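Ternora or Ziltier hand-held grippers for thin handles?

Posted by Werketti
We're trying both pairs and I can't pick. The Ziltier jaws feel nicer, but a slim handle twists on me.
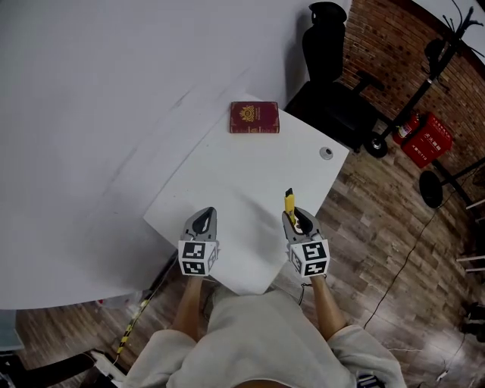 Do I need to recalibrate after swapping fingers? If the new fingers are a different length, redo the tip offset.

Rawiri Rewi
Oh, I went back and forth on this too – for over 30 days! Softer pads helped me most, and I'd do the same
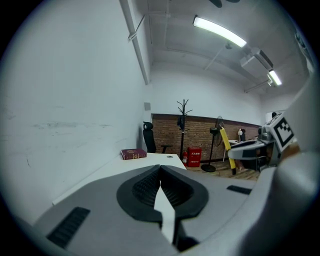 with a slower squeeze, then try 6 grasps per handle before you judge.

Symonenko
Ternora. Cheaper.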